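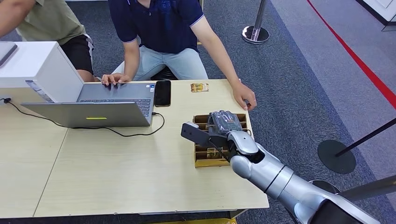 The sorting table, with the cardboard slot tray on the right and the laptop where I type up the list.

Sperling card and packet collection: read me first

Hi, and thanks for downloading this! I'm Annelore Haberkorn and I look after the Sperling list, which is a catalog of small printed things: trading cards, tea cards, sample packets, seed packets, loyalty cards from shops that closed ages ago. If it's flat, printed and fits in a slot, I've probably got one or I'm looking for one. This file tells you what's in the folder, how the tray system works and what I've messed up so far.

Version date: 2025-01-08

What's in the folder

cards.csv is the main list, one line per item. There are 600 lines in this version, and 283 of those are cards from the Grarkby series, so if you came for Grarkby you can filter on the "series" column and ignore me for the rest of the page.

slots.csv says which tray and which row each item lives in. It changes every time I tidy, so don't build anything clever on top of it.

notes.txt is exactly that, my typing while I sort. Some of it is in German (sorry, Mareike!) and some of it is grumbling about glue.

There are no scans in here. I keep getting asked! The scans are a separate job and Chibuzor Usman has the folder for those. Write to him if you need one and tell him the item number, because he can't do anything with "the shiny one."

The columns

item – a plain number. Numbers get used once. If a card leaves the collection, its number goes with it and you'll see a gap.

kind – card, packet or other. I used to have more kinds (sleeve, wrapper, tag, insert) and I spent whole evenings arguing with myself about whether a thing was a tag or an insert, so now there are three and I sleep better.

series – the name printed on the thing, spelled the way it's printed. Blank if there isn't one.

color – the main color you'd say out loud if you held it up across a table. Gold, brown, cream, whatever. I don't try to tell bronze from old gold. Carola Wegener does, and her values are in color2, which is only filled in for the ones she's looked at.

condition – a number from 1 to 5, where 5 is crisp corners and 1 is "somebody's dog had this." Hannelore Kuhlmann graded the whole first batch and I graded the second, and I'm softer than she is. Knock one off my grades if you're buying.

source – where it came from. A lot of these say Eltville, meaning the big shoebox I bought at the flea market there in August. I still haven't got to the bottom of that shoebox.

slot – where to find it, written as tray, row, position. Explained in the next bit.

How the trays work

Everything stands upright in brown cardboard organizer trays with parallel slats. I've tried albums, I've tried little drawers, I tried a recipe box for a while, and I keep coming back to cardboard. Thin things stand up nicely between the slats, and you can flick along a row with one finger without pulling everything out.

Rows run left to right when the tray is facing you, and row 1 is the one closest to you. Position 1 is on the left. Please, please put the tray down the same way around as you found it. Mareike Hinrichs once turned one to make room for her elbows and I entered half a tray backwards before I caught on. If you have an older copy of slots.csv where tray C makes no sense at all, that's why – throw it out and use this one.

Gold cards go toward the front rows. They show fingerprints worse than anything else, and I want to be able to reach them without dragging my sleeve over the others. Packets go wherever they'll fit. A full packet needs a whole slot to itself, an empty one can share.

When we sort

One person handles, one person types. The person typing sits at the laptop and doesn't touch the cards, however tempting it gets. New items wait on the bare table next to the tray until they have a number, and only then do they go in a slot. I like a pale table for this, as the dark cards jump right out at you, though a cream card on it is another matter.

Phones can stay on the table, face up, fine by me. Drinks can't. Cables I've given up on.

Known problems

Items in the Prirkstead set are missing their series names. The print is tiny and I kept putting it off. Carola has offered to sit down with a magnifier and I'm going to hold her to it!

There are a few duplicates where the front is the same and the back is different. I list these as separate items and say so in notes.txt, but I only started doing that partway through, so the early ones may be lumped together.

Some sources say "drawer." That means my kitchen drawer, and I don't know anything more about where they came from.

The condition grades for packets don't mean much. Is a torn-open packet damaged or just used? Hannelore says damaged and I say used, and the file has both.

Using this

Take it, copy it, fix it, print it out for your own shoebox. If you correct a spelling, send me the item number along with the new text and I'll put it in the next version with your name next to it. I answer mail slowly but I do answer.

If you've got spare Grarkby cards, even scruffy ones, please say hello. I trade packets for them, and I have almost a full tray of spares.

Annelore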